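Raelene Sutcliffe wants me to know, before I've even got my coat off, that the sink works. "People always ask," she says, running a hand along the edge of the counter. "They think I bought a sink just for the robot to look at."

I'd come to the Tomoana workshop one evening in October to hear about the kitchen build, which I've been following through the members' newsletter for months now. Tomoana is a shared space – you pay your dues, you get a key and a shelf, and you argue about whose turn it is to sweep. Most people there make furniture or fix bikes. Raelene and her build partner, Melati Saragih, are trying to get a robot arm to do the dishes.

"Not all the dishes," Melati says from somewhere under a desk, where she's hunting for a power supply. "One cup. Let's start with one cup."

The two of them met at a soldering night. Raelene used to fit kitchens for a living and had opinions about countertops. Melati writes software and had opinions about everything else. They found the arm secondhand, when a small outfit called Rukeck was clearing out a lab, and they split the cost between them. Neither will tell me what they paid. Raelene laughs so hard when I ask that I decide to drop it.

What she will tell me about is the drive home. "It was in the back of my van, wrapped in every blanket I own, and I took the corners like I had a wedding cake back there. Up to an hour and a half for a 40-minute trip! Melati was on the phone the whole way asking if it was okay. It's a robot. It wasn't going to tell me."

They call the project Cleveo. I asked what it means and got two different answers, so I'll leave that one alone.

The arm stands next to the counter, close enough that it can reach over the sink. The gripper was hanging over the far end of the countertop when I got there, and I kept stepping around it as if it might turn and say hello. 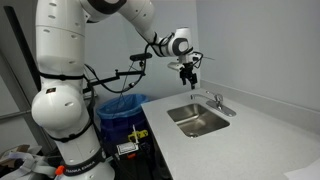 Cleveo at the sink, with the gripper pointing down and some of the cabling strapped along the arm.

I'm not a robot person, so I asked the dumbest question I had, which was why there's so much cable. Melati came out from under the desk for that one.

"The cable is the whole hobby," she said. "You think you're going to be doing clever math, and then you spend a weekend with a bag of straps. If it's too tight it pulls when the wrist turns. If it's too loose it catches on the faucet. We've caught the faucet 9 times. I keep a list."

There's a small device on the wrist and a black sensor bar out on a bracket, and I had assumed one was a spare for the other. They do different jobs, Melati explained. The one on the wrist gets close to whatever the gripper is going for, and the bar takes in the bigger picture from off to the side. The bracket has been moved four times. Raelene would like it moved again. Melati would not.

The sink, they both agree, is the hard part. All that shiny metal throws reflections, and the software they use, a package called Trustitz, used to get very excited about them. "It kept finding cups," Raelene says. "There'd be nothing in there and it would go, oh, lovely, a cup, and down it went to pick up a bit of light."

So how do you fix that? Slowly, apparently. They've logged 2,506 attempts so far, starting with the arm going through the motions in midair and moving on to a plastic cup in a dry basin. Of the tries with the plastic cup, 329 ended with it standing upright on the counter. Melati says the number flatly, like a weather report. Raelene says it like she's reading out lottery winnings.

"The first one, I screamed," she says. "There was a guy across the room with a band saw and he switched it off and came running. He thought I'd lost a finger."

I asked whether they've ever run it with real water and a real mug. There was a look between them. Once, Melati said. Raelene said the mug had been a gift from her sister and that we could move on.

Next up is a softer set of fingertips, which Raelene wants to cast herself, and then maybe a plate. Melati isn't ready to talk about plates. She found the power supply while we were chatting, and it was the wrong one, so back under the desk she went.

Comments

benchdog_pete
I'm the guy with the band saw. Can confirm, she screamed.

Marisol T.
Loved this! Have you tried a rubber mat in the bottom of the sink? Might kill some of that glare.

raelene_s
@Marisol we did, and it picked up the mat. Melati wants to try again with a thinner one though.

oldkettle
My husband has been at one cup for 31 years, so they're doing fine.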